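Kitik Foam Cube Sorting Set
Seen at the Nenda open day, January

We spent an afternoon with the Kitik set at Nenda's open day and came home wanting one for our own bench. It's a simple kit (foam cubes and two plastic bins) and it gives a robot arm plenty to think about. Visitors pulled up a chair and stayed much longer than they'd planned!

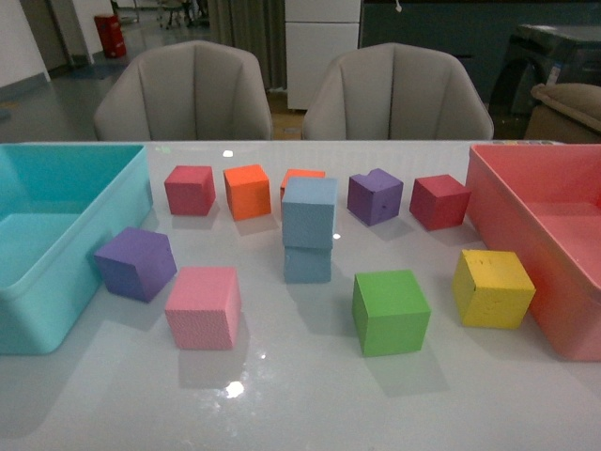

Müzeyyen Bozkurt wrote to us afterward that her students argued all the way home over which color they would have sorted first.

The foam is soft enough to forgive a clumsy grip, and the cubes pick up dents and nicks with use. We like that. A worn cube is a better test than a perfect one, and the arm has to cope with whatever corner it's given.
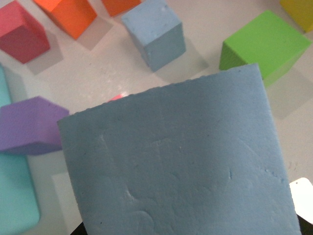

Words: Skistton equipment desk
Filed under: Demonstrations, Sorting

Setup took the Nenda team 11 minutes, bins included. Any smooth table will do, though a glossy top is a nice extra challenge for the cameras, with all those reflections to sort out.
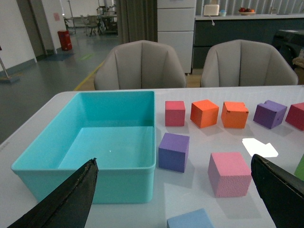

Turquoise bin and loose cubes, open day at Nenda.

Karaca stocks replacement cubes in single colors, and the bins can be ordered separately. The full set packs into a box 19 inches long, so it's easy to bring along to a school or a club night.
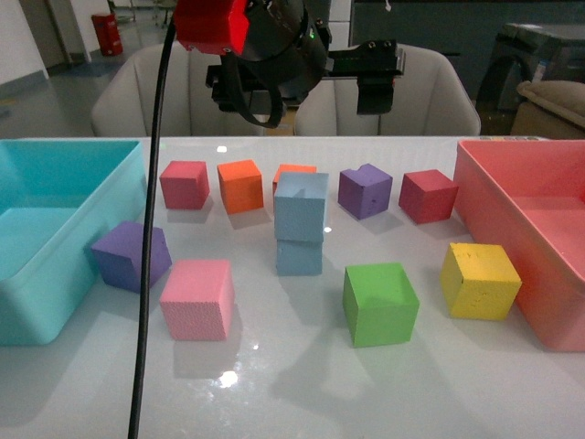
Can I use the set with a small desktop arm?
Any arm whose gripper opens wider than a cube will work. Measure yours before ordering.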